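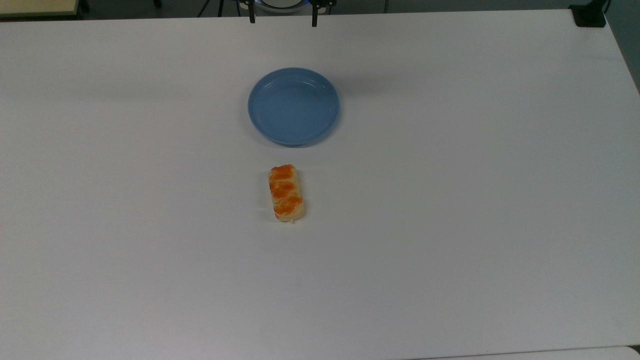
*Photo: Jessie Swanson*

I've got good news for anyone who has been moaning to me about the Steditz supper club (and there are a lot of you!). It's coming back in October, in the old Vrabec showroom by the bus station, and this time there's a proper kitchen with an extractor fan and everything.

You may remember the club had to pack up in spring when the lease on the chapel hall ran out. Su-chen Lai, who started it, told me she'd looked at nine places and hated eight of them. The showroom was the ninth. It has big windows, a loading door round the back and a landlord, Abilio Sepúlveda, who used to come to the dumpling nights himself and has let them have it for £449 a month until they find their feet. I think that's very decent of him, and I said so to his face, which he didn't enjoy.

There'll be room for 45 people a night, so a few more than before, and doors open at half past six. Hiu-tung Hsueh is back in charge of the menu. She wouldn't give me the whole thing but I did get out of her that there'll be a rice course, a fish course and that ginger pudding. If you had the ginger pudding last winter you'll know why I'm typing this a bit too fast.
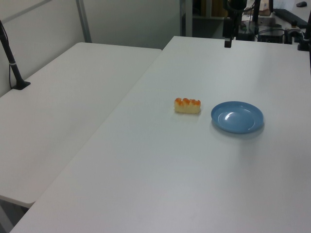

Children are welcome at the early sitting, and under-fives eat free. The late one starts at 2 minutes past nine, a daft time that Jericho Cabanatuan picked so it wouldn't clash with the last bus emptying out by the front door. He's doing the bookings as well, so please be nice to him.

Money is the one thing still up in the air. They need roughly £2000 for chairs and a second-hand dishwasher, and the raffle at the Stunon fair only covered part of it. There's a tin on the counter at the bakery, or you can hand something in at the showroom any morning before eleven. Old chairs are useful too, as long as the legs match.

Booking opens at the start of the month. I've already asked Jericho to put me down for the first night and he says I have to wait like everyone else, so I'll see some of you in the queue.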